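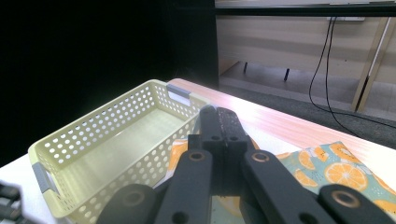 Kitchen walk-round, Zaltville house, Tuesday, April 16, 2024

1. Storage baskets. OK. I ran a thumb along the rim of the yellow one and felt no sharp bits (hooray!). Both handles get a tug before anything heavy goes in.

2. Table. OK, but wipe it. It's a bit smudgy and I found a few specks.

3. Bags. Watch this one! The thin flowery kind is fine for bread, but I wouldn't trust those loop handles with jars.

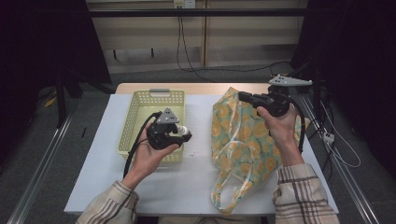 I'd double up for anything over 40 ounces, and keep them well away from the stove.

4. Outlets. The one by the window is loose, so please don't use it yet. Recheck in September.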